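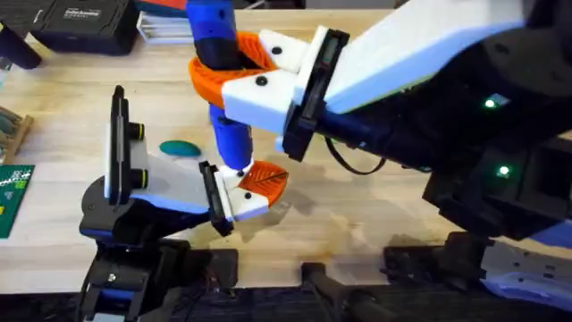

Figure 7. A two-arm handover from the Tolteser collection. The blue object is in contact with the grippers of both arms above the tabletop.

4.2 Gathering the handover examples

Of all the tasks in Tolteser, the handover is the one we kept coming back to, and it is also the one that taught us the most about how to collect examples in the first place. Picking a thing up and putting it down again is forgiving work. Passing a thing from one arm to another is much less so, as for a short while both grippers have a claim on the same object and any disagreement between them has to go somewhere (usually into the object, which twists, or into the fingers, which bend). Figure 7 shows the sort of contact we are talking about, with the curved orange fingertip of the larger arm hooked around the upper part of the object and the ribbed pad of the smaller arm touching its lower tip.

Our examples were all gathered by people driving the arms directly, using the Cluder control software described in Section 3. We recorded 1591 handover attempts in total, spread over 6 operators. We asked each operator to work at whatever pace felt comfortable, and we were happy to find that comfortable paces differ a great deal from person to person. Some of our operators like to bring the second gripper in early and wait there patiently, while others line everything up from a distance and then close in one smooth motion. We were tempted at first to pick one style and teach it to everyone, but in the end we left the styles alone and stored an operator label with each attempt, so that the learning system could make use of the variety or set it aside.

A word on labeling, which took more of our time than we had planned for. We split each attempt into an approach, a shared hold and a release. The start of the shared hold is the hard one to mark. Contact alone is a poor signal, given that a fingertip can brush the object well before it carries any of the load – and the reverse happens too, when an operator closes the second gripper firmly but leaves the first one doing all the work. We settled on marking the first touch and the first firm grip as two separate moments, and we asked two labelers to mark both for every attempt. Where they disagreed, a third person looked at the recording with fresh eyes.

We set aside 449 attempts in which the object was dropped, turned badly out of line, or pulled back by the giving arm after the other had closed on it. These are kept in their own folder and are not used for the main policy, though we do use them to train the small failure detector in Section 5. Readers who plan a collection of their own are warmly encouraged to save such attempts from the first day. We began doing so only after the January pilot, and we still miss the ones we threw away.

The remaining attempts were divided by object before training, so that no object shape in the test portion was also seen in the training portion. The same division is used for the Leka and Imau baselines in the next section.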